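3. Billeting and the village school at Dretton

It will help the reader, before we come to the matter of the schoolroom, to say a little about how Dretton came to have evacuees at all. The village was not on the first list of reception areas, and the billeting officer, Lionel Bunting, seems to have learned of his new duties only a few days before the first train arrived. His notebook, which his family kindly let us read in full, is a patchwork of names crossed out and written in again, and it gives a far livelier picture of those days than the official returns do. He had been told to expect 150 children. By his own tally 82 got down from the train, with their teachers, and he spent the evening walking from door to door with whoever was left.

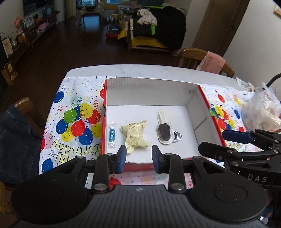 What happened next has usually been told as a story of kindness, and there was a great deal of kindness in it. Yet the notebook also shows how unevenly the work was shared. The larger houses along Hulme Lane took very few children, while the cottages by the mill, some of them with only two bedrooms, took most of the rest. Colin Sedgwick, who grew up in one of those cottages and spoke to us at length, remembered sleeping head to toe with two brothers from the city and being rather pleased about it, as they knew all the songs. His mother was less pleased, and went to see Mr Bunting more than once about the washing.

The school felt the strain soonest. It had been built for 30 pupils, and after a week of trying to fit everyone in together the managers settled on a shift system, with village children in the mornings and the newcomers in the afternoons (Laaksonen's study of Tresel describes much the same arrangement, though there it lasted longer). The log book is wonderfully grumpy on the subject of ink.

The log book also gives the number of children on the school roll at Dretton, by term, with village and evacuated pupils entered separately, though the spring figures are incomplete. 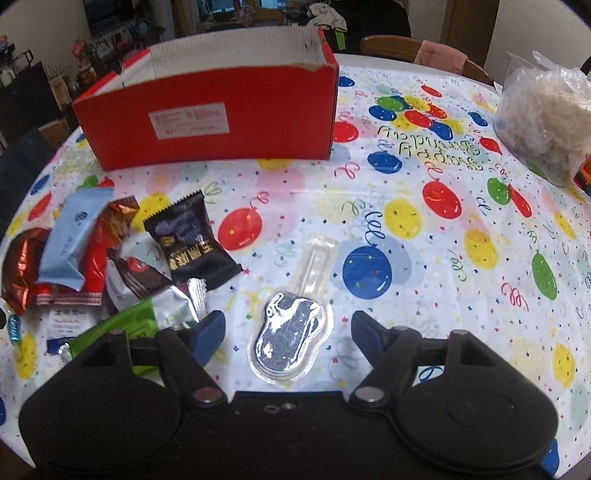

By the second winter a good many of the evacuees had gone home, as they had nearly everywhere, and the shifts were quietly given up. Magyar has argued that this drift back should be read as a failure of the scheme. We are not so sure - the letters we have seen suggest that parents weighed the matter carefully, and that a child's being happy in Dretton did not always settle it. One mother wrote in August that her daughter was 'brown as a berry and talks like a farmer', and fetched her back the following week all the same.

Those who stayed became part of the place in small ways which the records catch only by accident, in a harvest supper list or a choir register. We return to them in section 4.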